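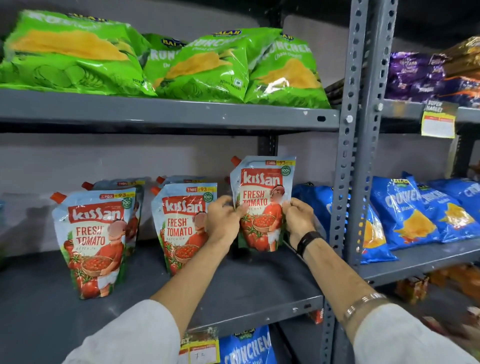 摄影:Overo 图片组

大家好,我是 Sevim Gökçe,在 Overo 管规范这一摊。说是“管”,其实就是写规范、改规范,再被同事追着问“这条到底什么意思”。我们是做零售理货自动化的,货架上的补货、摆正、归位,都想让机器人学着干。公司不大,一共 44 个人,写代码的、修关节的、天天跟货架打交道的都有,中午还经常为了吃什么吵起来。

## 我们在做什么

最早我们只有一个项目,叫 Kener,专门研究机器人在窄货架之间怎么伸手、怎么收手。后来有了 Çınar,做的是软包装:袋装酱料、薯片、各种一捏就变形的东西。硬盒子好办,袋子可真让人头疼!同样一袋番茄酱,抓高一点、抓低一点,手感完全两回事。所以我们花了很多时间看人是怎么理货的,两只手怎么配合,哪只手托,哪只手扶,然后再把这些写成机器能照着做的规矩。

## 那本叫 Preruvent 的手册

Preruvent 是我们内部的操作规范,现在有 124 条,分成 16 章(第一版只有 21 条,薄得可以夹在钱包里)。我挑几条平时念叨得最多的:

- 开工前先看整层货架,再动第一件商品。
- 软包装尽量用两点接触,不许只夹住瓶嘴或盖子就提。
- 提起的高度以刚好离开层板为准,别举得老高。
- 价签、层板边缘和立柱都算障碍物,不算支撑点。
- 旁边的商品被碰歪了,要先扶正,再继续手上的活。
- 有人把手伸进同一层,机器立刻停,等人退开并确认后再动。

最后一条没有商量余地。有一回演示,客户觉得停得太勤,问能不能“灵活一点”,我说不能,场面有点尴尬,不过后来合同还是签了。

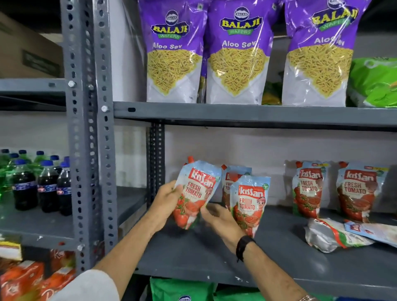
**机器人理货时,最该先定的规则是哪一条?**

先定停机规则:什么情况必须停、谁有权让它停、停了以后由谁确认恢复。速度和摆放标准可以晚一点再谈。

## 我们怎么改规范

每年九月我们会把整本手册从头到尾过一遍,大家围着长桌坐,一条一条念出来。念着拗口的就改,念完没人能举出实际用处的就先划掉,放进“待定”。上次光是“摆正”两个字就聊到晚上七点多:正面朝外算不算摆正?倾斜多少要重摆?前排站着、后排倒着,算合格吗?最后定下来的写法是,前排正面朝外、袋身直立、相邻两袋不互相压住。后排另写了一条,到现在我还不太满意。 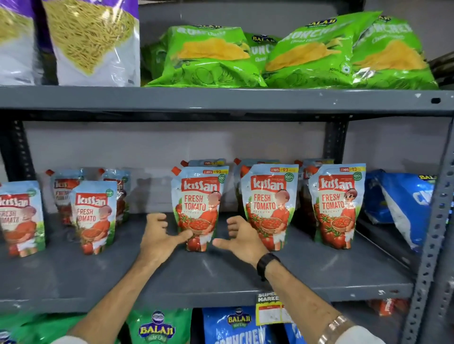

袋装番茄酱的理货动作,中层货架

平时谁都可以提修改意见,新来的也一样。我自己特别喜欢看新人提的,因为他们还没习惯我们的黑话,哪里写得含糊一眼就看出来。提意见要写清三件事:哪一条、在哪种货架上遇到的、你希望它怎么改。光写“这条不好用”会被我退回去(真的会退,别怪我)。

## 关于数据和人

凡是用第一视角记录的理货动作,我们都要求事先说明用途,本人同意了才开始。想中途退出也行,跟负责人说一声,不用填理由。记录里如果出现路人的脸,一律先处理再入库。这几条写在手册第一章,排在所有技术条款前面,是 Kener 时期就定下的老规矩,我接手以后一个字没动过。

## 想找我们聊聊?

如果你也在写类似的规范,或者你们店里的货架有什么刁钻的地方,特别欢迎来信!手册的公开摘要可以直接向我们要,写明是门店、学校还是同行就行,我会挑对你有用的章节发过去。回信一般是我自己写,赶上九月改版那阵子会慢一些,多等我几天。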